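Trasden Shared Bedrooms: Bunk Beds and Bedding
Data card, March release 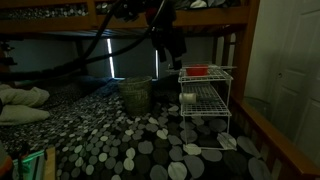
Firix Kuipers

Summary
Trasden Shared Bedrooms is a collection of 1,980 photographs of bunk beds and the household goods kept on and near them. The rooms are in the Zondatgate housing complex. The collection supports the study of storage in small bedrooms.

Contents
The photographs cover 469 beds, both upper and lower bunks. Labels are grouped under 19 headings, including bedding, clothing, shelving, baskets, and window coverings. A lower bunk may serve as a place to set things down as well as a place to sleep. In the photograph shown with this card, a wicker wastebasket and a white wire shelf rack stand on a bedspread printed with overlapping circles, and the labels for both record the mattress as the supporting surface.

Labeling rules
Items on the upper bunk are labeled only when enough of the item is visible to assign a heading. Clothing that hangs from a bed frame is listed as clothing, with the position "suspended." Printed bedspreads receive one label each, whatever the pattern. Blinds are labeled separately from the window.

Known limits
Many rooms were recorded with the blinds closed, and color labels for dark fabric are less reliable in those rooms. A second reader checked 100 photographs. Disagreements mostly concerned baskets and bins, which share a heading in this release.

Files
labels.csv
headings.txt
rooms.csv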